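Gripper loses its zero after the arm is parked, wrist cable suspected

Asked in: Arms and grippers > Maintenance
Tags: wrist connector, cable routing, homing, sorting cell

I look after a single-arm tabletop cell in our teaching room at Clovbridge. The arm is a Retik with a two-finger black hand, and the job is sorting: fruit goes in one basket, everything else in the other. The cell is set up the same way every time, with the basket names written straight on the tabletop so whoever resets it puts things back where they belong.

Since September the gripper has been losing its zero. I home it in the morning, it runs fine for a while, then the lower finger starts closing short. If I park the arm for lunch and start again, the offset is worse. Homing fixes it for 30 minutes or so, sometimes less.

What I have done so far:
Reseated the connector at the wrist. No change.
Swapped the supply. No change.
Cleaned the finger pads with alcohol. No change.
Lowered the closing force from 90 to 52 percent. It faults less often but still drifts.

The roll of packing tape is the worst item. I have the hand pick it up with the lower finger in the hole, and most of the faults in the log come at that step. The cable runs from the wrist down the side of the arm in a loop. 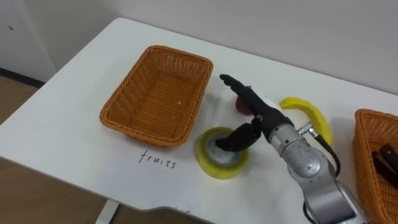

Adom Antwi asked me whether the loop was the same length it was when the cell was first put together, and I could not tell him. I didn't install it and there are no notes. So my questions are: how much slack should there be at the wrist, and can a cable problem cause a slow drift, or would I just see it cut out?

Edit: firmware is whatever it shipped with. I have not updated it.

Answer 1 (accepted)

Yes, it can drift. On a hand with an incremental encoder, a bad contact doesn't have to drop the link. You lose a few counts each time the wrist turns far enough to pull on the plug, and the controller carries on as if nothing happened. Homing clears it, then it builds up again. Check your manual for the encoder type first. If it's absolute, most of this doesn't apply.

To test it, take the tape roll out of the program and run only the banana for an hour. Log finger position at full open after each cycle. Then run the same thing with the wrist rotation turned off, if your program allows it. If the error only grows with rotation on, it's the cable or the plug.

For slack, jog the wrist by hand to both ends of its travel with the power off. The cable should never go tight at the plug, and it should not be able to hook on a basket rim at the lowest pose. Fix it to the first segment below the wrist with 2 soft ties, not pulled hard. Leave the connector free of any side load. Mark the cable with a paint pen at each tie so you can see later if it has crept.

If the pins look dull or one sits lower than the rest, replace the cable. Don't bend pins back. I did that on one of ours and it lasted until the next long run.

Also put the force back where it was once you've found the fault. Turning it down hides things.

Answer 2

had same thing on a Lykkegaard gripper, was a loose set screw on the finger. check that before you buy a cable

Answer 3

Can't speak to the cable, but I'd change how you grab the tape. Hooking one finger in the core puts all the load on that finger, and if the approach is off to one side it pushes the finger sideways before the hand closes. At Grastness we approach rolls from straight above, stop, open a little, then go down the last bit at slow speed. Fewer faults on that step after the change. Mark where the roll goes on the table too, if you mark the baskets you may as well mark that.

Comment from the asker

Ran the banana-only test. Full open stayed put with rotation off and crept with it on. Set screws were tight. New cable is on order, and I have tied the old one back for now with a bit more length at the wrist. Will try the straight-down approach on the tape when the new one is in.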